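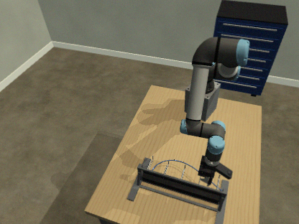 2021-07-27. The Office continued its review of the Clison parish registers, which were received from the Căpraru depository under the agreement of 2007. Sixteen volumes are now open for examination. The reading room requires a work surface large enough for the folio maps, and the Office has asked for one along the lines of the light tan wooden worktable, with its fine grain running lengthwise, so that sheets may be squared against the lines before they are measured. The request has been passed to Supply.

Volume 4 was collated in the morning. Entry 2657 records a transfer of meadow land at Drallov and gives the boundary as the mill stream. Entry 3858, in a later hand, gives the same boundary as the old road. The two cannot both be correct unless the stream was moved, and no order to that effect has been located. The matter is held open.

The afternoon was given to correspondence. The Zerkum district archive replied that its own copy of the land survey lacks the final gathering. It offers to lend the remainder for a period of one month, subject to insurance. The Office is inclined to accept.

Humidity in the lower store was again above the permitted level at the second reading. The unbound papers were moved to the upper shelves. The writer notes that the same measure was taken earlier in July and that the drain outside the north wall has yet to be cleared.

Volume 5 will be opened tomorrow. Its clasp is stiff and should be left to the binder.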